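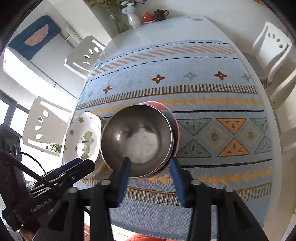
Clearing the table: notes on the nested bowl task

The dish-clearing set now stands at 721 episodes, all recorded with a pair of hand-held grippers on household tables. I had planned to stop at this point and train. I am going to record one more batch first, and these are my notes on why.

The weak spot is nesting. A steel bowl sitting inside a larger one leaves very little rim to hold. One finger has to go down on the inside of the rim and the other on the outside, and the gap between the two bowls decides whether the outer finger fits. In the Tiken batch I let the bowls sit wherever they landed, and the grasp point wandered all the way round the rim from one episode to the next. The policy learnt an average of these, and the average is a poor place to grip.

The second problem is the polished steel. The inside of the bowl reflects the window, so its appearance changes with every small movement of the wrist. I tried drawing the blinds for 13 episodes and the policy trained with them was no better in daylight. Daylight stays in.

A patterned cloth also stays in. Verbeke, my first set, was recorded on a plain grey desk, and the model trained on it went after printed shapes as soon as it saw a tablecloth.

Changes for the next batch, which I am calling Seltimano:

Four starting layouts, rotated in order. Bowls nested, bowls apart, plate leaning on the bowl, plate flat on the stack.

Right gripper takes the bowl, left gripper takes the plate. I swapped freely before and it doubled the variety for no gain.

Fingers fully closed for a short pause before lifting. Without the pause, the labelling script cannot find the start of the lift.

Failed grasps are kept if I recover within the same episode, and marked as such. Anything that ends on the floor is discarded.

The conversion script still drops the first few frames of the left gripper when the two clocks disagree. I have a fix in the Trorano branch but have not run it on the older episodes yet. Until that is done, please don't use the two-handed subset for timing work.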